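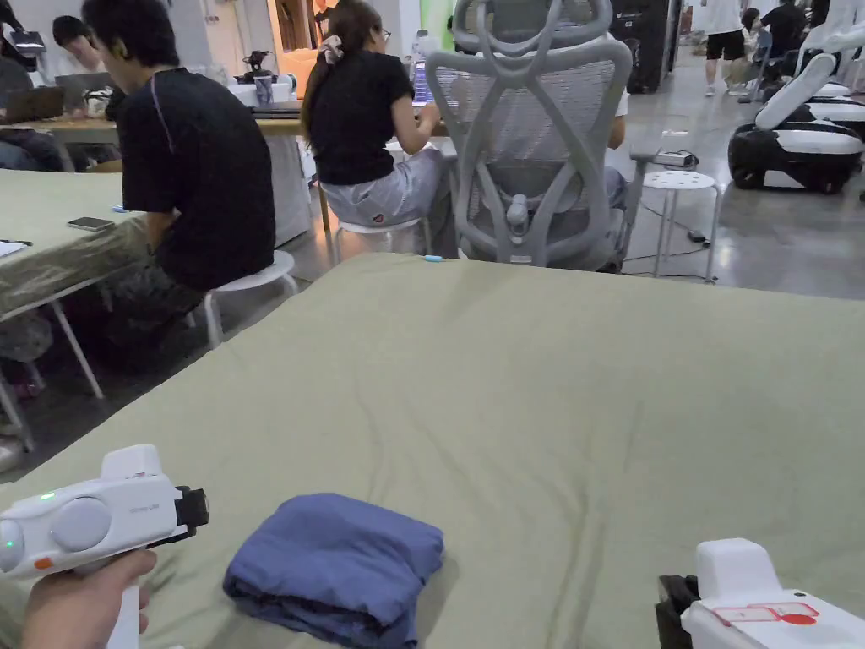
Folding station, green cloth, hand-held grippers with the black jaws.

Good practice for hand-held gripper work: frequently asked questions

Maintained by Haoran Jin and Sylvain Poulain for people recording at the Ustley room and for partners who receive our recordings. Last gone over in September. Complaints are welcome and sometimes lead to changes.

Why do you have house rules at all? Aren't there standards for this?

There are standards for robots. There are standards for machine guarding, for industrial arms, for arms that share space with people. We have read a fair number of them and very little in them tells you what to do when a person sits at a table with a gripper in the hand and folds a shirt. The hand is the robot, more or less. So we wrote our own rules, and we try to be clear that they are ours. If a supplier tells you their hand-held kit is "compliant," ask them compliant with what, and ask for the clause number. We have asked several times and are still waiting on most of the answers.

Do you follow the Histusico guidelines?

Partly. The Histusico document runs to 60 pages, and a lot of it is definitions. The section on cleaning jaw pads is good and we copied it almost word for word, with permission. The section on "operator readiness" asks people to rate their own alertness on a scale before each session. We tried that. Everybody gave themselves the top mark, including one person who then fell asleep at lunch. We dropped it and put in fixed breaks.

How long can one person record without stopping?

20 minutes, then a break of at least five. This is a rule and the session lead is not allowed to bend it. We have been told that other sites run much longer stretches with no trouble. They may. We haven't seen any wrist data from them, and "no trouble" usually means no one wrote anything down.

What goes on the table?

The cloth, the item for the task, and the grippers. Phones, paper, cups and chargers go on another table. Laptops too. If you need the task sheet in front of you to fold a sweater, you need more practice before recording.

Does the cloth have to be ironed flat?

No. We get this one a lot, mainly from people who have read the Prerkar checklist, where a wrinkled surface counts as a fault. We don't agree with it. People's tables and beds are wrinkled, and a policy trained only on a perfect surface has learned something about your iron. What we do ask is that the cloth covers the working area and doesn't slide when you pull on a garment. Clip it if it slides.

What about the color of the cloth?

Write it down in the session log and don't change it halfway through. That is the whole rule. There is a lot of folklore about green being best. It may be easier to pick out a dark garment on it, or it may just be what the shop had. We have no proof either way and we'd be suspicious of anyone selling you some.

Where do the grippers go between takes?

On the cloth, within reach, jaws pointing away from the table edge. Don't hang them by a cable or stack one on the other. Never put one in your lap.

What should I check before picking one up?

Check the handle for cracks, the jaw for bits of thread, and the label on the housing against the number in your log. Open and close the jaw fully a couple of times. A lit indicator is not a check. It tells you that the light works. We rejected a whole run last year in which every unit was lit and one of them wasn't logging jaw position at all.

Other people are working in the room while I record. Is that allowed?

Yes. The rule is that they stay out of arm's reach of the folding table and don't hand you things. Backs turned is fine, people walking past at the far end is fine. Some partners want an empty room and a curtain. We think a room with people in it is closer to where these systems are supposed to end up, and we tell partners this before they sign so nobody is surprised.

Have all those people agreed to be recorded?

They must have, in writing, before the session starts. A sign on the door does not count as consent, whatever your last employer told you. Visitors sign too or they wait outside. If someone withdraws later, every take with that person in it comes out. Sylvain handles these requests and they go ahead of all other work.

Is it all right to have arms and mobile bases in the same room?

Yes, with conditions. A base that isn't part of your task is parked with its drive disabled. An arm that isn't part of your task is not to be powered up while someone is recording inside its reach. "It's only idling" is not an accepted answer. We measure reach from the arm at full stretch, since that is what will hit you.

Cables and power strips?

Run them along the wall where you can. Where you can't, cover them. Stools and chairs get moved all day, and a chair leg on a cable is by far the most common fault we record on walk-rounds. It is also the one people argue about most. We are not interested in hearing that the cable has always been there.

Can I redo a fold if I mess it up?

Keep the bad one. Mark it as failed and go again from a fresh start. Do not fix the garment off record and carry on as if nothing happened. Of the 904 takes we went back through for the Guérin review, 12 had been quietly patched this way, and those did more harm to our trust in the set than all the honest failures put together.

Does following these rules make the data good?

No. It makes the data traceable, so that when it's bad you can find out why. Anyone who offers you a quality badge on the strength of a checklist, ours included, is overselling it.

Can we use your rules at our site?

Yes, copy them and change what doesn't fit. Please take our names off the version you change. Haoran spent most of a month answering questions about a break schedule he never wrote.

Who do I tell if a rule is being ignored?

The session lead first. If the session lead is the one ignoring it, go to Haoran or Sylvain. You can stop a session yourself at any time, and you don't have to be right about it.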